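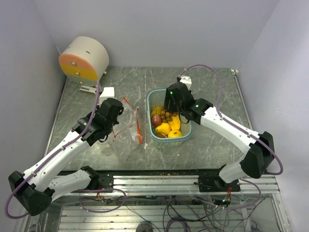
Doltier Countertop Sealer, 40 oz
Item 2637

Water-based sealer for marble, limestone, travertine and other porous stone. Dries clear and leaves the color and finish of the stone as they were. For indoor use on counters, tabletops and vanities. Not for quartz, laminate or glazed tile.

Directions
Clean the surface with a pH-neutral cleaner and let it dry overnight. Apply a thin, even coat with a lint-free cloth. Wait 15 minutes, then wipe off whatever has not soaked in - sealer left to dry on top will haze. Polished stone usually needs one coat, honed stone two. Keep water off for a full day. Store above freezing.

Test first on a spot that does not show. If water still darkens the stone after a day, apply another coat.

The bottle changed in December. The old flip cap is gone and the new one has a screw cap with a liner. The sealer inside is the same, and the Lirkton applicator pads (item 1159) work with both.

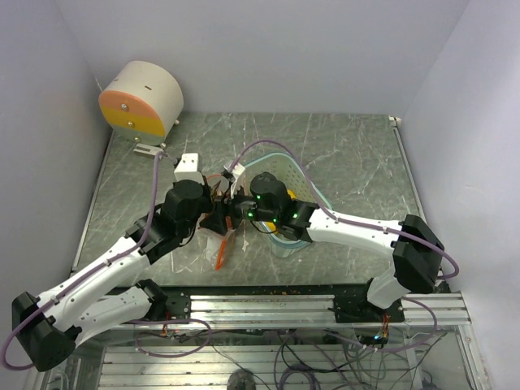

Gun-woo Min: Used two coats on a honed vanity top and it went on fine. The second coat took a lot less than the first, so one bottle was plenty. Does it have to be stripped before resealing next year?

Reply from the store, 5/3/22: No stripping needed. Clean it, let it dry and put on one thin coat.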